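Recording Examples for the Sorting Arm: Frequently Asked Questions

Forkden Workshop Notes
Last revised 15th March

Most of these came in by email after our first write-up. I answer them as the person on the team who still isn't convinced, so weigh them with that in mind.

What are you collecting?

Runs of a two-armed robot handling household bottles, steered by a person. Each run is saved with the camera view from the head, the joint positions and the hand commands. The learning system is then trained to produce similar commands when it gets a similar view.

How many runs do you have?

554 as of this revision. We threw out almost 200 on top of that, mostly for dropped frames or an operator who lost track of which bottle came next. I would have thrown out more.

Is 554 enough?

Enough for what? It may be enough to get a bottle from one side of a table to the other when the table is the same one and the light hasn't changed. The Rullomier people say their training method needs only 10 good runs per task. I have asked what "good" means there and I'm still waiting.

Why bottles?

They're cheap, they have a handle, and they come in shapes that are close to each other without being the same. They also look fine in a demo, and I suspect that had more to do with it than anyone admits.

Who steers the arms?

We have 5 trained operators. They don't all move alike. One reaches from the side, another always comes down from the top, and the system has to make something of both. The Dabbas report calls this "healthy variety." It may be. It may also be why the trained version sometimes stops halfway, as if it can't pick between two habits. We haven't tested that properly, so treat it as a hunch.

Do you move things between runs?

Yes, by hand. The operator sheet says to place bottles "at random." People don't place things at random. They put them where the last run went well. Since May we've been drawing start positions from a printed list, and the spread is better. The earlier runs are still in the set, unmarked. I argued for marking them and lost.

What does a session look like?

Slow. Somebody sits near the table, the arms reach in, a bottle gets approached, and there is a lot of waiting. Bottles lie on their sides for this task, some on a yellow plastic sheet and some on the bare green tabletop. The sheet wrinkles, and wrinkled plastic that catches the light is hard on a camera. Leaving it in was a choice, and one of the few I agree with.
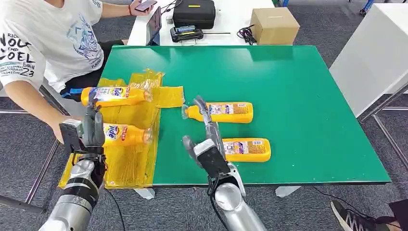
Jaqueline Maldonado wrote in to say that I'm too hard on small sets: a narrow collection done carefully has beaten a big sloppy one every time she has tried both, and the real trouble is that teams test on the same table they recorded on. I have no quarrel with the second half. On the first I'd like to see her numbers, and she has offered to send them.

Are people in view a problem for training?

They could be. If someone sits in the same spot for every run, the system can tie what it does to that person being there. Our fix so far is to have people change seats – when they remember. I'd want a batch with the chair removed before trusting any score.

So does the trained system work?

On our own table, often. At the Rusadano site it did worse, and the explanation I was given was "different lighting." That covers a lot of ground. I'd like the same test run again there with our lamps before we repeat that explanation to anyone else.

Can I have the data?

Not yet. The logs need cleaning, and two of the file formats disagree about which arm is the left one.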